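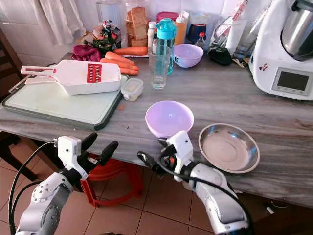 Registration and Lodging for the Zamudio Workshop

2022-01-25

The program office has asked that I use this blog to repeat several points for those planning to attend the Zamudio Workshop in February. Abstracts are now closed. Applicants who submitted before the deadline will receive a decision by e-mail, and accepted speakers are asked to confirm within nine days of that message.

On-line registration remains open through the Stutero portal. The portal does not accept purchase orders – institutions paying in that manner should write to the registration desk and include the name of each attendee. Badges may be collected from the east lobby of the Lundico Center beginning at 8:00 a.m. on the opening day.

A group rate is available at the Hornix Hotel for a minimum stay of 2 nights. Rooms must be booked by telephone, and the workshop name must be mentioned at the time of the call. Parking is charged separately.
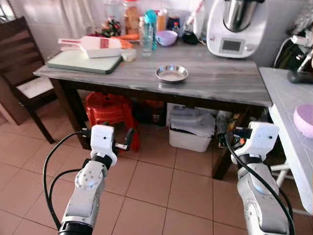 Azucena Arellano writes that the group rate was refused when she called last week, and asks whether poster presenters are covered by it. They are. The hotel has been sent a corrected list, and anyone who was quoted the standard rate may call again and have the booking changed without a fee.

Posters should be mounted by noon on the first day and removed before the closing session. Boards are assigned by abstract number. Numbers 1 through 19 will be placed in the foyer, and all others in the upper hall.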